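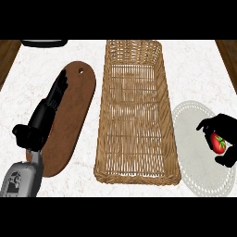

White marble and a long wooden board.

I have now read so many holiday let listings that I could write one in my sleep. Everything is "stunning". Every bed is "sumptuous". A window with a bit of sea in one corner is a "coastal outlook", and if the sea can only be seen from the bathroom they leave that bit out.

We were looking for a week in Ostska, mostly for the walking, and I started back in March thinking it would take an evening. The agency everyone uses there is Linaditz, and their site lets you filter by pool, hot tub, sauna, "romance" (no idea) and pets. You can't filter by whether there is a door between the bedroom and the kitchen. I asked them about this by email and was sent a link to the filter page.

The place we nearly took was called Dobos House. It slept seven, according to the heading. Reading down, it slept four in beds, two on a sofa that folds out across the only route to the toilet, and one on what the owner described as a "reading bench". I have sat on benches and read, and I would not have wanted to stay there until morning.

Then there was the money. The nightly price was 84, which seemed fair until I went through to the payment page and found the cleaning charge, the linen charge, a "welcome fee" and a deposit of 500 against damage. I can live with a deposit. I'd like to know who is being welcomed, though, and by whom, if the key is in a box by the gate and the box code comes by text.
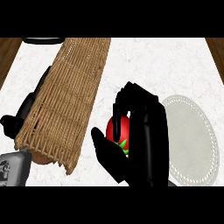

The reviews weren't much help either. Dobos House had 27 of them, all five stars, and a good number used the phrase "home from home", which makes me suspicious – my home has a dripping tap and a drawer that won't shut. The only useful one mentioned that the lane floods. It was from a man who had given it five stars anyway and said the children loved it.

I tried Mukadent as well, the newer booking site that says it has inspected every property in person. Perhaps it has. But the same house was on there with the same wording, down to the spelling mistake in "accommodation", and the heading now said it slept six. Had the inspector tried the bench?

In the end I rang an owner direct, from a number on a card in a walking guide. No website. She told me the upstairs was cold, the shop shut at four and the road was noisy until the quarry lorries stopped. I booked it on the spot.

We go next week. I've paid half, by cheque, which I haven't done for years, and the receipt came in the post with a bus timetable folded round it. The timetable is for last year, so I'll be ringing her again about that.

Posted September 23, 2018
Filed under: Travel, Grumbles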